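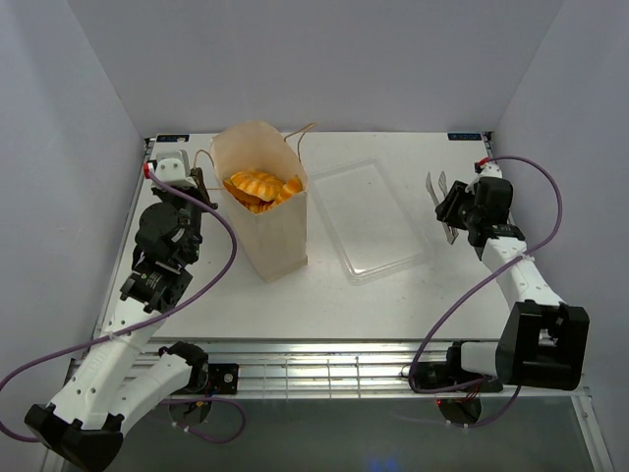 A plain kraft bag, standing up with its top open. I go through a lot of these.

Paper Bags, and All the Jobs I Give Them

Posted March 30, 2021

My sister-in-law opened the cupboard next to my stove last month, got hit by a small avalanche of folded paper bags, and asked me if I was feeling all right. I'm fine! I just can't throw out a good paper bag. They come home with bread, with bagels, with the takeout from Lozano, and every one of them has at least two more jobs in it before it goes in the compost.

So I've written down the ones I do over and over. Some of these came from my mother, some from readers, and a couple I got wrong for years before I got them right.

Ripening fruit

You probably know this one. Hard avocados, pears, peaches or a mango go in the bag, fold the top over twice, leave it on the counter. If I'm in a hurry I put a banana in with them. Check every day, and I mean every day, because a pear goes from doorknob to mush while you're at work. Don't use plastic. It traps the moisture and you get fuzzy spots around the stem.

Mushrooms

Take them out of the store tray the minute you get home and put them in a paper bag in the main part of the fridge (the crisper is too damp in mine, yours may be different). Fold the top loosely. They get a bit leathery after a while but they don't get slimy, and leathery mushrooms are perfectly good in soup.

Bread

Crusty bread likes paper for the first day. After that it dries out, so I slice what's left and freeze it. If the crust has gone soft, take it out of the bag and put the loaf straight on the oven rack at 350 for a few minutes. I know people who put the whole thing in the oven, bag and all. Please don't. Same goes for popcorn in a lunch bag in the microwave, by the way. I used to do it, and then one scorched on me badly enough that I bought a proper silicone popper and never looked back.

Drying herbs

Tie a small bunch of oregano, thyme or sage with string, put it head down in the bag, gather the top around the stems and tie again. Poke a few holes in the sides with a pencil. Hang it somewhere warm with a little air moving. The bag keeps the dust off and catches the leaves that drop. Basil is hopeless this way, it goes black on me every time, so I freeze that in oil.

Write on the bag what it is! In February I seasoned a whole pot of beans with what I was sure was oregano and it was marjoram. Nice beans, but still.

Saving seeds

Érica Miranda wrote in to say she cuts her dill and cilantro heads straight into a paper bag, leaves it open on top of the fridge until everything is crackly, then rolls the top down and shakes the daylights out of it. The seeds end up at the bottom and she picks out the stems. I tried it with poppies and it works just as well, only check the bottom seam first. Poppy seeds will find any gap there is. I run a strip of masking tape along the inside now.

Flouring chicken

Flour, salt, paprika and pepper in the bag, drop in a few pieces, close it and shake. Use a new bag for this one and throw it away after, since it's had raw meat in it. Don't let the chicken sit in there while you hunt for the tongs, either. The bottom gets wet and lets go, and I've mopped that floor.

Candle wax on a tablecloth

Let the wax harden and scrape off what you can with the back of a butter knife. Cut a plain piece of bag with no printing on it, lay it over the spot with another piece underneath, and go over it with a warm iron, no steam. Keep moving to a clean part of the paper as it soaks up the wax. Colored candles may leave a tint behind, and for that I dab on a little rubbing alcohol before the wash. Test a corner first.

Cleaning up after painting

Borislav Golob paints kitchen cabinets for a living and keeps a flattened bag under every open can. When he's done, the stir stick and any masking tape get rolled up in it and go out together. I started doing the same and my workbench has far fewer rings on it.

Keeping them tidy

Fold each bag flat along its own creases, then stand them on end like file folders inside one bigger bag. I had a wire rack from Flalus for a while and it was no better. Anything greasy goes straight out. Anything damp gets opened up and stood on the counter overnight before it's folded, or the whole stack will smell like an old basement. Shake out the crumbs over the sink too, especially if you've ever had pantry moths.

A few of you asked about lining the compost pail. Yes, I do it, with a sheet of newspaper folded into the bottom for the wet stuff. Coffee grounds will go through a single layer by the next morning, so I empty mine at night.

Next time I'm doing jar lids, including the stuck ones. If you have a trick for the honey jar, leave it in the comments.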